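April, late, kitchen

Up at half five again. Bread first, then this, then out the door, so it'll be short. (It won't be short.)

Starter nearly dead when I got it out. Grey water on top, smelt of nail varnish. Poured the water off, threw most of it in the compost, fed what was left with the rye from Tamirau because that's all there was. By supper it had doubled. Tough little thing. Had it four years and I treat it worse than the houseplants.

Yesterday's loaf: flat. Not awful, flat. Crumb tight at the bottom and one enormous hole under the crust that the butter falls through. Underproved I think, or else I knocked it about getting it out of the basket. Ate it anyway. Toast forgives.

Trying the longer method today. Notes so I don't do it from memory and forget the salt like last month:

1,000 g flour all told, most of it white, the last bit rye
warm water, less than you think, hold some back
starter when it floats, not before
salt AFTER the rest, not with

Folded it before breakfast, again after, then had to leave it and go to Veres for the boiler part. Wrong part. Of course. The man on the counter said it was the right number and I said the number may be right but the thread isn't, and we stood there both looking at it. Has to be ordered. Hot water from the kettle for another week then. Washed my hair over the sink like it's the war.

Bus back took an age, roadworks by the bridge. Sat behind two girls arguing over whether a tomato counts as pudding. No idea how they got there. Wanted to ask.

Dough had gone mad by the time I got in. Up over the rim of the bowl and making for the bread bin. So much for the long slow rise, kitchen must have been warmer than I thought, I'd left the oven door open after the potatoes. Shaped it fast, floured everything including the cat's dish. Into the fridge with a shower cap on. Will bake first thing.

Money. Did the sums properly, at last, on the back of the Omdale envelope. If the roof comes in at 2,000 and not a penny over I can still do the flour stall in summer. If it comes over I can't, simple as that. Pitch fee has to be in before the end of the month. Went round and round on this in the bath (kettle bath, four inches deep, miserable). The sensible thing is wait a year. I have waited a year. I waited the year before as well.

What would I even sell. The rye, yes, people ask for the rye. The seeded one if I can stop it burning underneath. Buns sell but I hate making buns. All that egg wash. Eleven loaves out of the oven in a morning is my most ever and I was on my knees after. A stall wants more than that. Would need the second shelf working, and the second shelf has been hanging by one screw since winter.

Rang the Ollus people re the secondhand mixer. Still got it, "goes like a dream", bit noisy. Everything that's bit noisy in an advert turns out to be a lawnmower. Said I'd go and look. Didn't say when. Must measure the gap by the fridge first, last time I bought something without measuring it lived in the hall for a month and I walked into it every night.

Garden: broad beans up. Slugs have had the lettuce, all of it, right down to stumps. Put the eggshells round what's left, for all the good it does. Rhubarb enormous. Nobody to give it to, everyone on the street has rhubarb. Will stew it and freeze it and find it next spring and wonder what it is.

Didn't get to the library. Book is late now, which is silly as I finished it a fortnight ago and didnt even like it. Didn't write the letter either. Didn't ring about my teeth.

Did do: washing in before the rain, just. Bins. Oil on the garden gate, lovely silence. Read the seed catalogue standing up at the counter for far too long and came away wanting nine kinds of bean.

Bed by ten, that's the plan. Oven on at five, tin in to heat, then the loaf straight from cold, lid on, don't peek. If it's flat again I'm blaming the rye and going back to the shop stuff for a bit.

Knee bad tonight. Rain tomorrow then.
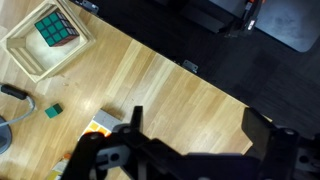

Next morning, quick

IT ROSE. Split right along the cut, dark on top, bottom only slightly scorched. Holes all over and not one great cave. Cut it too soon and burnt my fingers and had three slices standing up with the back door open. Raining, as the knee said. Going to send off the pitch fee befor I think about it.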